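Paving test bay, notebook
July 22, 2026

Two of the sandstone samples went down this morning, one on full mortar bed and one on the old five-spot method that Leonie Brandes still swears she sees on every second patio she's called out to. I want both through a proper winter before I say anything rude about spots. 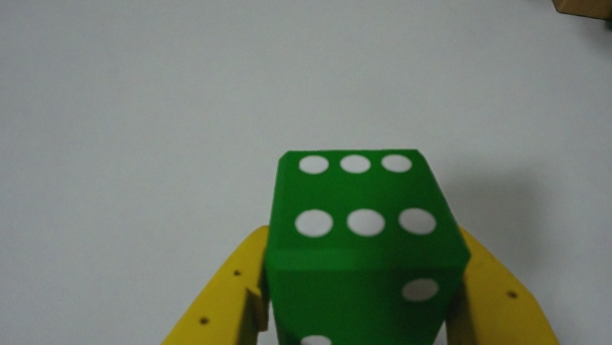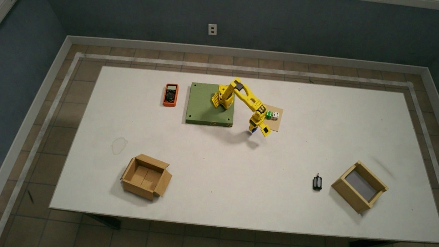
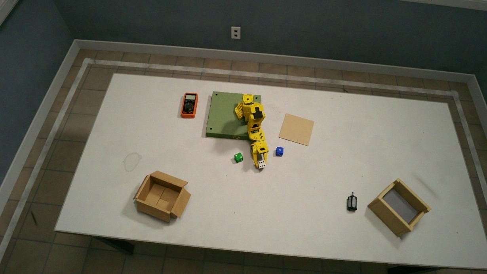 Jointing next. I used the Luvis compound on the left bay and plain sand and cement on the right, and the Luvis is so much nicer to work with (no staining, and you can brush it in without kneeling for an hour!). The tub says to flood the slabs first, so I did, and then I flooded them again after lunch as the sun had got round to that side. Might have overdone it — the far corner looked a bit milky when I packed up.

Fall is set at 1 in 80, checked with the long level and then with a bucket of water, which I trust more. It ran off to the gully nicely apart from one slab that's sitting proud. Lifted it, took a bit of bed out, tapped it back down. Fine now.

Wiebke Brinkmann rang about the Clostlow job. They've gone up to 286 slabs now the side path is in, and she'd like the step treads from Reuter in the same batch so the colour matches. I said I'd ask, but the last lot came in two shades and we ended up shuffling them all over the drive.

To do: cover the bays if it rains tonight, order another tub, find the good rubber mallet. Next look at the joints when it's had a frost or two, so November at the earliest.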